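Prirmont Home Skills Program
Progress report to the Andrade Fund
Second reporting period
Thu 24 September

1. Summary

In this period we continued the household repair and reuse courses in Prirmont and opened the second location in Laltside. The courses teach people to mend clothes, repair small furniture and keep their homes in order with little money. Attendance in Prirmont was higher than we planned. In Laltside it was lower, and we explain the reasons in section 4. Spending is within the budget, with one change that we ask you to approve.

2. Courses in Prirmont

The mending course is still the one with the longest waiting list. We now hold it twice a week, one time in the morning and one time in the evening, so that people with shift work can also come. In the evening group most participants are new to sewing. The teacher therefore spends the first two meetings only on buttons, hems and how to thread the machine, and the zippers have moved to meeting four.

The furniture course had to stop in August for two weeks while the building had its windows replaced. All the missed meetings were held later, except one on chair seats. We will repeat this one in the next period. Participants have asked for more time on gluing, because a glued joint must stay in the clamps overnight and they do not see the result before the next week. We are testing a longer gap between the two steps.

During the two periods together we recorded 1,467 visits to the courses and to the open repair evenings. A person who comes to three meetings is counted as three visits. In the next report we will also give the number of different persons, as you requested in your letter.

3. Rooms and equipment

With the equipment part of the grant we bought 5 sewing machines, two of them heavy enough for denim and canvas. We also bought clamps, hand saws and a cupboard with a lock. The machines were serviced once and one foot pedal was exchanged under the guarantee.

The old tables in the teaching rooms were too narrow for cutting cloth, and participants often worked on the floor. We now work on wider surfaces with a light wood tone. The height is good for standing work, but some of the older participants find it tiring, and we have put higher chairs on the list for next year.

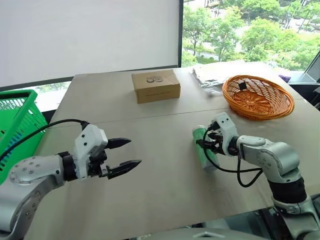

Light wood-toned tabletop, two panels pushed together.

The storage question is not solved yet. Donated fabric arrives in larger amounts than we can sort, and in the spring we had bags standing in the corridor, which the fire inspection did not accept. The bags were removed in the same week. For now we take fabric only on the first day of the month and only if it is clean and folded. The donors have understood this quite well.

4. Opening in Laltside

The Laltside courses began five weeks later than in our plan. The rental contract needed a second signature from the owner, and the heating was not approved for public use until the end of this process. When we finally opened, many people who had put their names down in the spring had found other activities.

The bus connection is also a difficulty. The last bus to the new houses leaves before the evening course ends. We have moved the start forward by half an hour and the group has grown a little since then, but it is still half empty on rainy days. We printed 700 leaflets with the new times and left them at the clinic, the library and both schools.

5. Budget

The costs for teachers and rent are as planned. Materials were cheaper than expected, mainly thread and wood glue, which we now order together with the Drammont reading center to share the delivery cost. From this line $900 is not used. We ask your permission to move this amount to transport, so that we can offer a shared ride home after the evening course in Laltside until the winter timetable is known.

6. Next period

We will start a short course on repairing lamps and plugs if we find a teacher with the right certificate. Two persons have applied and we will meet both. The participant survey will be sent out again in a shorter version, as the first one had too many pages and few people returned it.

The receipts for the equipment and the attendance lists are attached separately. Please let us know your decision about the transport cost before the new course dates are printed.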